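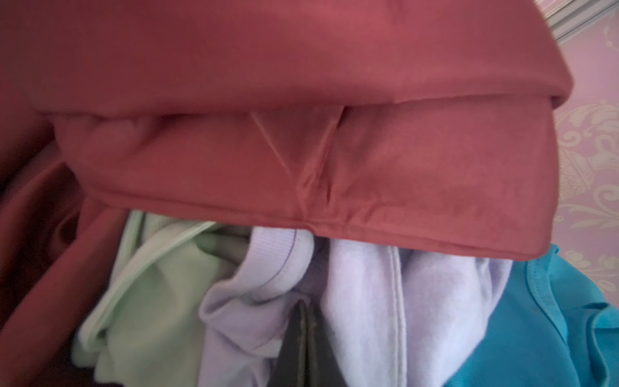

What should I do before I let a robot arm loose on a heap of laundry?

Empty every pocket, close every zipper, and clear the floor inside the arm's reach. Then check that the stop button works, with the arm moving slowly and nothing in its grip. Do those things every single time, even for a five-minute run, and you've covered most of what goes wrong.

That's the short version. The long version is the sheet taped up inside our shop door, which people keep asking me to type out, so here goes! I've been sorting and folding clothes with a small arm for two winters now and I love it more than is reasonable. (My sister Ya-wen Su says I talk about grippers the way other people talk about grandchildren.) Most of these habits came from the home automation club, a few from Mei-kuen Wu, who used to run safety training at a commercial laundry, and the rest from my own mistakes.

Before you switch on

Walk the edge of the work area with your hand out, at arm height, and find everything the arm could reach if it went the wrong way. Shelf corners, lamp cords, your coffee. Move it or shorten the reach in the settings. I use the Nilent controller, and its limits page is three menus deep, but once they're set you can save them under a name. Mine is called LAUNDRY SLOW.

Mark the reach on the floor. Painter's tape is fine on tile and peels off clean if you change it every month or so. Two colors work well: one line for where the arm can get to, another a good step farther out for where people stand.

Hair tied back, sleeves pushed up, no scarves, no lanyards. Mei-kuen is very firm about lanyards. The same goes for apron strings, which I had never thought about until she pointed at mine.

Pets out, door shut. A cat will go straight to a warm pile of clothes and there isn't a setting for that.

Sorting for a gripper

Heavy things and light things don't belong in the same pile if you can help it. A padded coat slides, takes three T-shirts along with it, and the arm ends up lifting a weight it wasn't told about. I do coats by hand, first, and hang them up. If you want to practice on one, give it its own run and drop the speed.

Drawstrings get pulled out or knotted short. Bra hooks fastened, and better yet in a mesh bag. Anything with sequins or loose knitting stays out altogether, because one loop around a fingertip and you'll be there with nail scissors for the rest of the evening.

Go through the stains before the run, too. It's so much easier to spot one when you're handling each piece anyway, and a dab of dish soap can sit while the arm does its work. Oily spots like cold water and a little patience. Test colored things on an inside seam first.

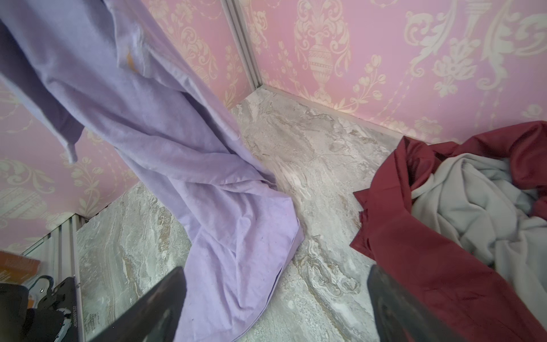
Keep the floor clear between runs as well. People are careful at the start and then let things build up, and by the fourth pile there's a sleeve lying over the tape line and somebody leans in to grab it. Don't lean in! Stop the arm, wait until it has come to rest, then reach. If you have the kind with a pause and a full stop, use the full stop. Pause only means it's waiting.

A hard, smooth floor is a joy for this because it wipes down in a minute, but fabric on a hard floor is as slippery as a banana peel. I keep one basket for anything that drops and it all goes in there before I cross the tape.

Speed and grip

Start slower than you think. Then go slower than that for knits. Set the grip force with an old dishtowel folded in four: the fingers should hold it when you tug lightly and let go when you tug like you mean it. If it won't let go, turn it down. Write the number on a piece of tape on the controller so you're not hunting for it in April when you've forgotten everything.

Wipe the fingertips with a damp cloth before each session. Lint builds up along the edges and changes how they hold. Run your thumb along them afterward, power off, and feel for nicks. A nick you can barely see will pull a thread clear across a sweatshirt. Fine sandpaper takes care of small ones, and replacement tips for the Hirano we have at the club come in a bag of 49, which should see us all out.

The stop button

Put it where your hand already goes. Mine was on the back wall for months, beautifully mounted, and I had to walk past the arm to reach it. Jae-hoon Tak moved it to the near edge of the bench in ten minutes flat and I was so embarrassed I made him lunch. Everyone in the room should press it once before the first run, kids included. They like it, and then they know.

The log

Any notebook will do. Write who ran it, what was in the pile, the speed setting, and anything odd, even if it was only a noise. Ours is up to entry 504 and I look things up in it constantly. Dorothy Pickering caught a loose wrist screw by reading back through a week of "slight click on left turn" in three different people's handwriting. I think that's wonderful.

At the end

Arm parked, power off at the wall, cover on. Empty the drop basket. Shake out the mesh bags and hang them up to dry. Put the tape back if an edge has lifted.

If you have a better way to handle fitted sheets, please bring it on Tuesday. I've tried everything, including clothespins.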